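Gearbox rebuild, part two

5/2/21

The gearbox from the number two conveyor came back from Sallberg last week, so I can finish the story I started in April.

For anyone who missed the first post, I look after the equipment at a small gravel pit outside Bailly. We have one crusher, two screens and a set of conveyors, most of them older than I am. The drive on number two had been running hot all winter, and by spring it was leaving metal in the oil. I pulled it and sent it out.

I had two quotes. Gramari wanted to sell us a new unit with a wait of 93 days. Sallberg said they could rebuild ours in 26. The price was lower too, but the wait decided it. We can't run the second screen without that belt, and I didn't want to be explaining that to the office all summer.

They took it apart and sent me a list. Both input bearings were bad, the output seal had worn a groove in the shaft, and one gear had pitting on several teeth. The housing was fine. They sleeved the shaft instead of replacing it, which I was happy with. The bearings are Zurulus, same as what came out. I've had good luck with those when the oil gets changed on time, and I'll admit it wasn't getting changed on time.

Putting it back took most of a day. The old shims didn't match anymore, so I had to align it from scratch. If you do this job, clean the base plate down to bare metal first. I skipped that the first time and had to lift the whole thing back off.
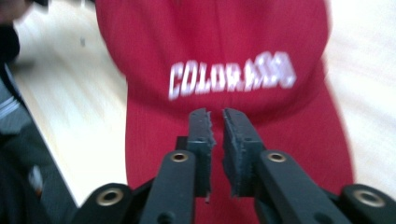

After the first few hours I checked the temperature at the input side and got 62 C under load. Before the rebuild it was high enough that I stopped putting my hand on it. I drained the break-in oil at the end of the week and it looked clean, with a little gray paste on the magnet.

The new schedule is an oil change every 2,000 hours, written on the guard in paint marker. Next up is the tail pulley on the same belt. It has a squeak I don't like, and I still need to find the part number.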